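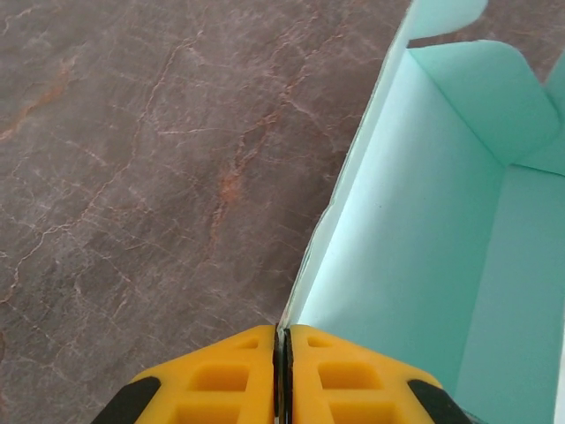
The Long Return of Sasuvon

For much of the past forty years, the novel Sasuvon was known chiefly through footnotes. Scholars of experimental fiction referred to it, and a small number of readers had owned a copy, lent it and failed to recover it. It was otherwise absent from bookshops and from most libraries. This October it appears in English for the first time, in a translation by Doina Berisha, and the French text returns to print in the same month.

Its author, Baptiste Bouvier, worked as a proofreader for a provincial printing house and wrote in the evenings. Sasuvon was his second book and his last. The first, a collection of short prose called The Clerk's Garden, received two notices in the regional press. The novel received one, and it was unfavourable. The reviewer complained that the town in which the story takes place could not be found on any map and that its laws of nature changed from one chapter to the next. Both observations were correct.

Sasuvon is the name of the town. It stands on a river that runs towards the sea in the morning and away from it after dinner, and its inhabitants have organised their working lives accordingly. The central character, a surveyor named Jacquet, is sent there to measure the main square, which the authorities believe to be growing. He takes a room above a chemist's shop, falls in love with the chemist's sister and begins to suspect that his instruments are being altered overnight. Each of the later chapters opens with a new measurement of the square. The figures do not increase steadily. At one point the square is recorded as 1,730 paces across, and on the following page a child crosses it without putting down her skipping rope.

Summaries of this kind have done the book some harm. They suggest a collection of curiosities, and for its first third Sasuvon can be read in that way. The tone alters with the illness of the chemist, Flokon, who begins to forget the names of the medicines in his own shop. Bouvier handles the decline with great restraint. The labels on the jars lose their letters as the man loses the words, and customers continue to come in and ask politely for what they need. Jacquet, whose profession is accuracy, learns to guess.

The disappearance of the book had ordinary causes. It was issued in an edition of 1,000 copies by a firm that ceased trading the following year, and the unsold stock was pulped when the warehouse was let to another tenant. Bouvier made no effort to find a second publisher. He continued to correct proofs until his retirement, and his letters from the period mention the novel only when a correspondent raised it first. He appears to have regarded the matter as closed.

The recovery began with a teacher of literature, Romain Picard, who came across a reference to the book in a bibliography of invented places. He located a copy after a search of several years and circulated photocopies among colleagues. One of these reached Montserrat Pacheco, then an editor of fiction in translation, who read it on a train and wrote to Picard the same evening. It took considerably longer to establish who held the rights. They had passed to a nephew, Hugo Brunet, who had inherited his uncle's papers in a trunk and had kept them in good order without knowing that anyone might wish to consult them.

The trunk contained 3,324 sheets. Most were drafts of the novel, written on the backs of discarded proofs, so that a page of Sasuvon may have on its reverse a seed catalogue or the timetable of a bus company. Brunet recalls his uncle as a courteous and rather silent man who did not discuss his writing at table. "He was always correcting something," he said. "As a boy I assumed it belonged to other people."

The drafts have settled a number of questions. It had long been supposed that the abrupt ending, in which Jacquet folds up his map and the narrative stops in the middle of a market day, was the result of haste or of a printer's error. The papers show that Bouvier wrote four longer endings and rejected each of them. In one, the surveyor marries and remains in the town. In another, the square reaches the sea. Pacheco, who has edited the English edition, considered including these as an appendix and decided against it. They are described in her introduction and will be published separately.

Berisha's translation took three years. The difficulties, she has written, lay less in the invented words, of which there are comparatively few, than in the plain ones. Bouvier wrote short sentences in the vocabulary of official notices and household instructions, and allowed the strangeness to arrive by way of grammar. A verb will be attached to a noun that cannot perform it, and the sentence will proceed as though nothing had happened. English tends to read such phrases as mistakes. Her solution has been to keep the surrounding prose as steady as possible, and to resist any temptation to decorate.

The results are persuasive, although not every choice will please readers of the original. The ferryman Boveo, whose speech in French is full of the formulas of commercial correspondence, has become slightly warmer in English, and loses some of his menace in the process. The puns on weights and measures have been replaced in several places and abandoned in others. Against this must be set the chapter of the long Wednesday - the finest in the book - in which the day is extended by public decree and the townspeople grow tired, then frightened, then kind. Berisha's version of these pages has a gravity that equals the French.

It is too early to say what place the novel will occupy. Comparisons with better-known writers of the period are already being made, and some of them will be useful. Bouvier shared their fondness for literal metaphor and their impatience with psychology. He did not share their company. There is no evidence that he attended a reading, signed a manifesto or subscribed to a literary journal, and his papers contain no drafts of letters to other authors. His sources seem to have been the texts that passed across his desk at work, and scholars have begun to trace passages of the novel to the catalogues and bulletins he was correcting in the same weeks.

A selection of the manuscript sheets will be shown at the municipal library in the town where he was employed. Visitors will be able to see both sides of each page.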